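Job Board and Recruiter Safety Checklist, with Comments
Clatcombe Careers Room
Checked by: Jasmina Golob
Second reader: Blagoje Kolev
Board checked: Prestosum (June listings)

Go through the list for every board we point people to. Mark each line OK, NOT OK or CAN'T TELL. Please use CAN'T TELL more than you did last time. A friendly home page is no grounds for an OK.

PART A. THE BOARD

A1. Street address and working phone number on the contact page.
NOT OK. Address given, no phone. The address is a mail drop.

A2. Listings carry the date they were first posted.
NOT OK. They carry a "refreshed" date. I went through 841 listings and 181 had the same wording as ads I saved last winter. Maybe those jobs really are still open. I doubt it.

A3. Employer named in the ad.
NOT OK. 146 say "leading local company" or something like it. I'd like to know how many leading local companies there are.

A4. You can read the full ad without making an account.
OK.

A5. You can delete your account and your resume without writing to anyone.
CAN'T TELL. There is a delete button. I pressed it and got a message saying my request was "being processed." Still says that.
Comment (B. Kolev): I got the same message, then a newsletter.

A6. Privacy page says who gets your resume.
NOT OK. It says "partners." No list of partners.

PART B. THE RECRUITER

B1. Email address matches the company's own website.
OK for Mikden. NOT OK for the person who wrote to Tonantzin Cortés claiming to be from Mikden. One letter different.

B2. No fee for training, background check, uniform or equipment.
NOT OK. Two ads ask for a "starter deposit." They call it refundable. Don't pay it to find out.

B3. Never asks for Social Security number or bank details before a written offer.
CAN'T TELL. The form has a box for the Social Security number marked optional, but Drita Popescu couldn't get to the next page with it blank.

B4. Interview held by phone, by video or in person, with a named person.
NOT OK for the ads tagged "fast hire." Text chat only. Treat that as a stop.

B5. Pay given as a number.
Mixed. "Up to" isn't a number as far as I'm concerned.

PART C. YOUR OWN PAPERS

C1. Resume has name, city, phone and email only. No birth date, no photo, no full home address.
OK on all the samples I read except one.

C2. Template came from somewhere you'd trust with your name.
NOT OK. The free template pages are mostly ads with pictures of resumes on them. One file wanted me to turn on macros. A resume has no use for macros.

C3. Claims like "beats every scanning system" ignored.
The Petek template makes this claim on its first page. I asked which systems and haven't had an answer. Use a plain layout and put your time into the wording.

C4. Papers carried to an interview are copies, and you can get at them without emptying everything onto somebody's desk.

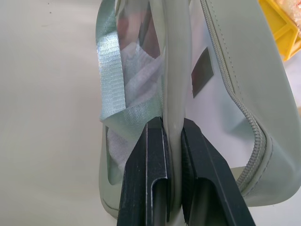

Clear-panel bag with a sage-green handle strap.

C5. Originals (passport, certificates, diploma) stay home unless the employer has asked for them in writing.
Comment (K. Yordanov): Some employers do have to look at originals once you're hired. Should this say so?
Reply (J.G.): Once you're hired, yes. Before an offer, ask why. Then ask again.

C6. References have been told their names are being used.
NOT OK on three of the samples. I called.

C7. Somebody at home knows where the interview is and what time it should end.
OK. People are better at this than I expected.

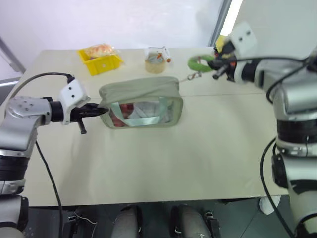
Green zippered pouch, window side facing the near edge of the table.

RESULT

Prestosum stays off the handout. Kolev wanted it listed with a warning. I've seen what people do with warnings, so no. I'll look at it again if they add a phone number and take the Social Security box off the form.

Still open: A5, B3. Drita has the screenshots for B3.

Related items
Reading a job ad: words that mean commission only
What to do if you already sent your bank details
Gaps on a resume: how much to explain
Phone interview notes sheet
Cover letters, short version

Contact the Careers Room | © Clatcombe Careers Room | Back to top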